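Student project report
Course: Work and Technology, second term
Author: Said Ramadan
Supervisor: Jytte Zoëga
Handed in 11 June 2025

Clearing trays at Drutness: what the staff think will change

1. Background

Drutness is a staff canteen that serves lunch to the people who work at the Mahrous office park. On the day I got figures for, the kitchen sent out 551 trays. All of them come back to one counter, where they are emptied by hand. Bowls go to one side, trays to the other, and then everything is racked and washed.

The canteen has ordered a tray-clearing arm from a supplier called Clakier. It is planned to start in July. Before that, the supplier needs a large number of recordings of people doing the same work with a hand-held gripper, so that the arm can be trained on them. The recording is done at a table, by canteen staff, during paid hours. My project is about those staff and what they expect.

2. Method

I interviewed seven people who work at the return counter and in the dish room. Two of them also do the recording. Each interview took one break, and I took notes by hand. I also sat in during recording and tried the gripper myself. I did not interview anyone from Clakier, which is a weakness in the report.

3. The work now

The return counter is the job most people want to get away from. The lifting is light but it never stops during lunch, and it is the same turn of the body each time. Several people mentioned their wrists. They also said the counter is where they meet the guests. People hand over a tray and say something about the soup. One woman told me that this is how the kitchen learns what to take off the menu.

Bowls are harder than trays. A shallow bowl can be lifted by the rim with one hand, but a wet one slips, and most people have a way of tipping it slightly before they pick it up. None of them had thought about this before they were asked to do it with a gripper.

4. The recording work

The two who record said it was slower than they expected. With the gripper you have two fingers and no feeling in them, so you have to look at what you would normally just touch. Soft pads on the fingers help with smooth dishes. Both said they got better after the first few days and that their way of moving changed. They now come at the bowl from above and wait a moment before closing.

They disagreed about what the task is worth. One sees it as a rest from the counter and would like more hours of it. The other said it felt strange to teach something that may take over her shifts, and that the pay is the same as for clearing. There is no extra rate for recording. I think this should have been settled before the work began.

5. What people expect

Five of the seven believe the total hours will go down. Management says that no one will be let go and that the hours will move to food preparation. The staff had heard this, but only by word of mouth, and they asked me if I had seen it in writing. I had not.

The other worry is about who looks after the arm. When it stops during lunch, someone has to clear the belt by hand and start it again. That is new work with more responsibility, and it is not in any job description yet.

6. Suggestions

Put the promise about hours in writing before July. Agree on a rate for recording. Name the people who will look after the arm on each shift and train them in paid time. Keep one person at the counter, at least in the beginning, so that guests still have someone to talk to.
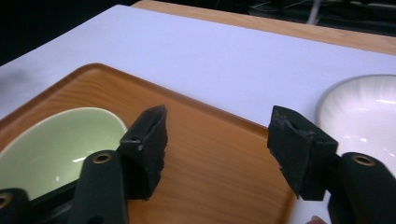 I would also go back after the arm has been running for a while and interview the same seven people again, with the same questions, and include someone from Clakier that time.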